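# Gripper closes on the bedspread as well as the garment

**Myrto Karras**

I'm working on a student project, a hand-held two-finger gripper used to record folding and picking tasks, which are later replayed on an arm. The fingers are printed in black plastic with blue grip pads. On hard objects (cups, boxes) it works well. On clothes laid on a bed, the pads pinch the cover underneath along with the garment in 12 out of 34 attempts. I have tried closing more slowly and it made no difference. Is this a pad problem or an approach problem? The report is due in June and I would like to avoid reprinting the fingers.

---

**porner_bench**

Softer pads. We changed ours and it went away.

---

**Chun-hung Fang**

I would leave the pads alone until you have looked at the approach. A bed gives under load. If the fingertips press down before closing, the cover rises between them and gets caught. On a table this can't happen, so tests on hard objects won't show it.

Things to check, in this order:

- Height at the moment of closing. Ours was 5 mm too low on most failed grasps.
- Where on the garment you close. Aim for a raised fold or a bunched edge.
- Finger angle. Tilt the tool so that one finger slides under the fold - straight down is the worst case.

Softer pads, as suggested above, may help, but they also wear faster. We logged some 4,000 closures in the Drisska club before ours needed replacing, and the softer set didn't get near that.

Also label your failures by grasp point. "Pinched the cover" is too broad to act on. Split it into flat fabric, fold and cuff or hem, and I expect most of the 12 will be in the first group.

Grasp point matters more than garment type in my experience. With a light grey sweatshirt on a quilted or padded cover, I would go for the creased upper edge, where the knit is already gathered, or the darker ribbed part next to it, and keep off the flatter stretches. Open the fingers wide on the way in, as below, and narrow them only once both tips are level with the fold.

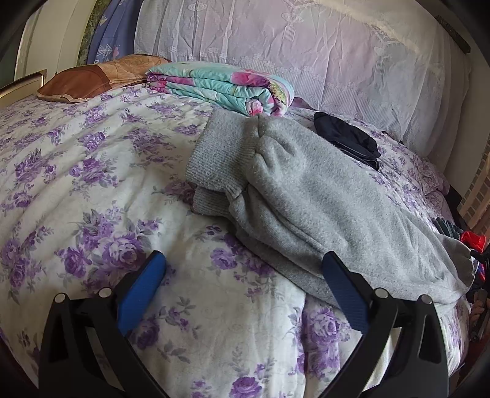
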